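Workroom Safety Walk-Through, Helton building, ground floor
Date of check: 8 Jan 2021
Checked by: Irena Bednarek
Went along and held the tape measure: Roman Michalski

Hello everyone, and thank you for leaving the room in such good order for me. I've kept the same headings as last July so that you can lay the two sheets side by side. My comments run on a bit, as usual, so please skip to the list at the end if you only want to know what's been asked of you.

1. Doors and ways out
Main door opens fully: OK
Side door opens fully: OK
Width kept clear at side door (36 inches wanted): OK
Comment: The coat stand has finally moved and I could have hugged whoever did it. The side door still sticks a little in damp weather, so give it a good shove and let me know if it gets any worse.

2. Floor
Carpet flat, no lifted edges: NEEDS ATTENTION
Walkways clear: OK
Comment: There's a lifted seam by the storage closet, over 10 inches long. Roman put a strip of tape on it while we were there, and that will do for a week or two, but I'd like it glued down properly. Bożena tells me she caught her heel on it before the holidays (no harm done, thank goodness), and once is enough.

3. Tables
Legs tight, no wobble: OK
Tops free of splinters: OK
Nothing stored underneath: NEEDS ATTENTION
Comment: Two cartons of Ferraro paper towels had crept back under the long table. I know the closet is full. Could we talk about the closet?

4. Metal bin and blocks
Bin sits flat on the tabletop: OK
Rim free of burrs and sharp corners: OK
Bottom: two round holes, no rust: OK
Blocks free of chips: OK, see comment
Comment: I ran a gloved hand all the way along the rim, then a piece of old pantyhose, which is my mother's trick and finds a burr faster than any finger. Nothing snagged. The bottom is well scratched, and I've marked that as ordinary wear, so please don't anybody go ordering a new bin on my account. 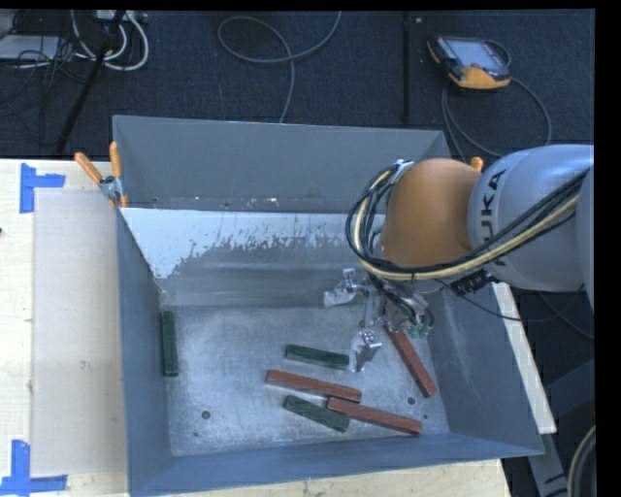

I'd still be happier if the bin were lifted by two people when it has to go down to the floor for cleaning. It isn't terribly heavy, but it's wide and awkward, and Edmund has already had one bad back this winter. The green and the red blocks can both stay in use. One red one has a slightly rough end that wants a minute with fine sandpaper, and I've put a pencil dot on it so that you can find it again.

5. Cables and outlets
Outlet covers whole: OK
Extension cords in good condition: NEEDS ATTENTION
Comment: The white cord from the Kadside heater was warm to the touch after 90 minutes. I've unplugged it and hung a note on it. Please leave the note where it is!

6. First aid and fire
Extinguisher gauge in the green: OK
First aid box stocked: NEEDS ATTENTION
Comment: Down to 4 adhesive bandages, and the eyewash has expired. Fouzia has very kindly offered to pick up both.

To be done within 28 days
Glue carpet seam by closet (Roman)
Move paper towels (Bożena)
Sand rough end of marked red block (Edmund)
Replace heater cord (Terkon, I'll call them)
Bandages and eyewash (Fouzia)

If I've put you down for something you can't manage, just come and find me and we'll swap it around. My copy of this sheet is on the clipboard inside the closet door, behind the mop.

Irena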